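Adton Breakfast Table Set
Pretend food, plates and a pink tile surface, from the Stererdale range

Breakfast is the most important meal of the day, and the only one a four-year-old will serve you 30 times before lunch. The Adton Breakfast Table Set was made for this kind of repeat business. It has eggs, bread, fruit, something red for people who like a tomato in the morning, and a tiled surface to put it all on.
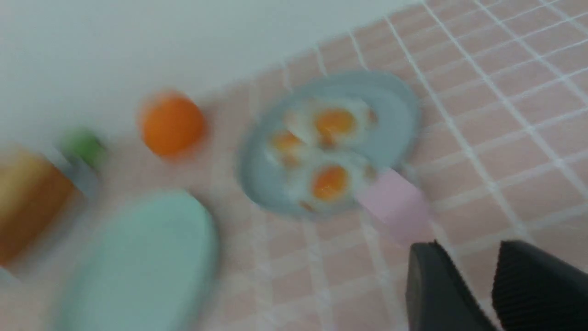
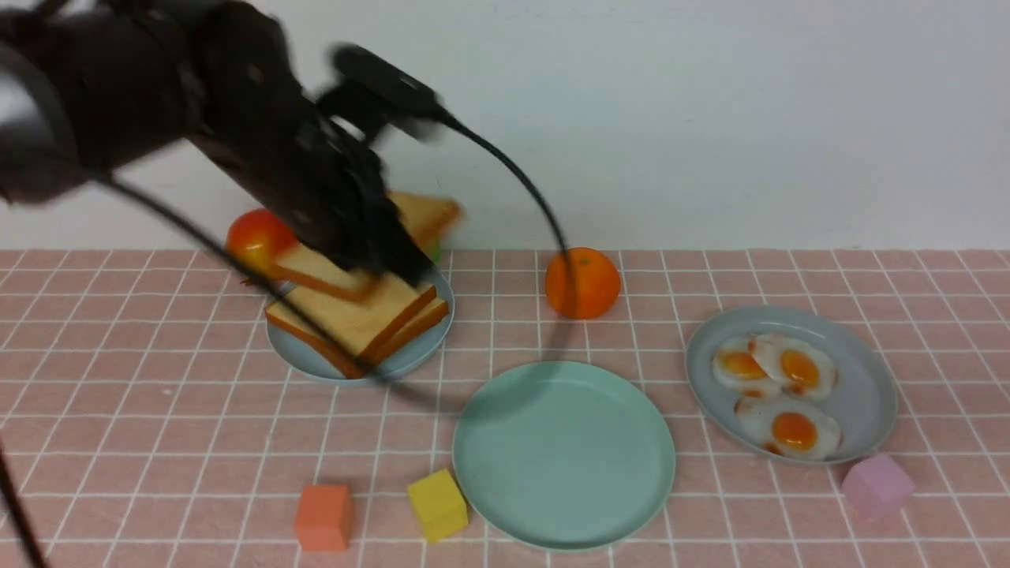

Eggs on the light blue oval plate in the first picture; sliced bread on the round gray-blue one in the second. Pink tile mat in both.

The eggs

Three fried eggs, sunny side up, cooked to the same standard every time. The whites run together the way they do when you crowd the pan, and they have a little brown at the edges. We had a long argument in the office about the brown. One side held that children want a clean white egg. The other side had eaten breakfast before. Brown won, and we have had only one letter of complaint, which was mostly about the postage.

The eggs come as a group and stay as a group. If your household is a two-egg household, somebody will have to be offered a very large portion.

The bread

Square white sandwich bread with golden-brown crusts. You can stack it, fan it out, deal it like cards or post it behind the radiator. The slices are pale in the middle and do not go stale, though after a year in the toy box they do pick up a certain character. The crusts cannot be cut off. Plenty of parents have written to thank us for this.

It is a good stack for small hands to practice on. A slice has a flat top and a flat bottom and will sit more or less where it's put, and when the pile leans there's still time to do something about it. Older children build sandwiches. Younger ones build a pile, hand it to you, and wait. You are expected to eat all of it and then say what it tasted like. "Bread" is not accepted.

The produce

One orange, small enough to pass for a mandarin. One tomato, red with a bit of orange-yellow in it and a good shine. A few green bits for the customer who asked for something healthy.

The orange is round, and it behaves like it. On the tile mat it stays put well enough. On a hardwood floor it is under the couch before you've finished saying the word orange. We sell single replacement oranges for this reason and would like to thank our regular customers by name, if there weren't so many of them.

The plates

Two plates, one oval and one round, both in quiet blues that make yellow yolks and brown crusts look better than they have any right to. The oval has a slightly raised rim, handy when breakfast is being carried at speed from the play kitchen to a parent who is still in bed. They wipe clean. They stack badly with each other, being different shapes, and we are not sorry. Children seem to enjoy deciding which food belongs on which plate, and they will tell you when you have it wrong.

The tile mat

Pink squares, white lines between them. It turns any low table into a kitchen counter from a house your grandmother might have thought was a bit much. Lay it flat, let the corners relax overnight, and wipe it with a damp cloth when real jam gets involved. Real jam will get involved.

The mat was the idea of Vija Grīnberga, our buyer, who wanted to sell the food without it and changed her mind after watching her niece serve toast straight onto a dog bed. It is sold with the set and also separately. Put it against a plain wall and it makes a neat corner for a shop, a diner or a very strict hotel.

What children do with it

Mostly they run a cafe with poor hours and firm opinions. Expect to be told that there are no eggs while you are looking at the eggs. Expect an orange on your toast. The set is handy for sorting by color, for taking turns and for learning words such as "crust" and "yolk," and we mention this so that you can tell people it is educational.

Two children can play with it comfortably. Three can play if one of them agrees to be the customer. Nobody has ever agreed to be the customer.

Care

Wipe with a damp cloth and mild soap. Keep out of the dishwasher, the oven and the actual refrigerator, where the eggs have fooled more than one tired adult at 6 a.m. Dry the mat before rolling it up, and roll it with the tiles facing out.

If a piece comes up missing, look in the following places before you write to us: coat pockets, the bathtub, the car seat, the other car seat.

Goes well with

Moradi Play Stove. Knobs that click. The click is loud, and there is no setting for this.

Clindcombe Market Basket. Holds everything in this set except the mat, with room for whatever else gets taken from your kitchen.

Stererdale Lunch Set. For families who have made it to noon.

Ordering

Ships flat in a plain box, with the mat rolled on top. Schools and nurseries ordering 4 sets or more get the mats at half price; please write to us before you order so we can fix the total. We pack 200 sets at a time, and the next batch leaves the warehouse in June. If the page says sold out, leave your email address and we will write to you once when it's back and then leave you alone.

Returns are fine within 30 days if everything is there, including the orange.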